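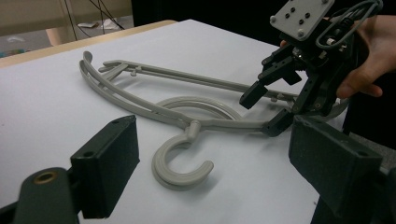 The gray hanger on the white table, hook toward me.

November, and the closet is finally getting the attention I promised it back in the summer. I started after breakfast with a pot of tea and the best intentions, and by eleven I had every coat I own on the bed and no place left to sit down, so I drank my tea standing at the window and looked out at the rain coming across Skastton.

I do like a plastic hanger, I have to say. My mother swore by wire ones and every sweater in our house had little points at the shoulders – I thought that was how sweaters were made until I was in high school! These gray ones have a nice wide curve to the arm and two small pegs along the bar, and a good thick hook that looks as if it could take my winter coat, the heavy one I bought the year I lived in Trastbridge and have never had the heart to give away.

The store on Prerkside sells hangers in boxes of 100, and for a minute this morning I was tempted. Then I thought about where I would put 100 hangers, and what sort of person I would have to become to fill them, and I wrote down 5 on the shopping list instead. Five is plenty if I am strict about the blouses.

Two bags are by the door now for the thrift store, mostly scarves and the green skirt that never did sit right. The wool things are folded on the shelf with a bit of cedar tucked in – it smells lovely in there, like the inside of my grandmother's trunk. I still have the shoes to face, and the top shelf, where I suspect there are gloves from several winters back.

Soup for supper, and the coats will have to come off the bed before I can get into it tonight.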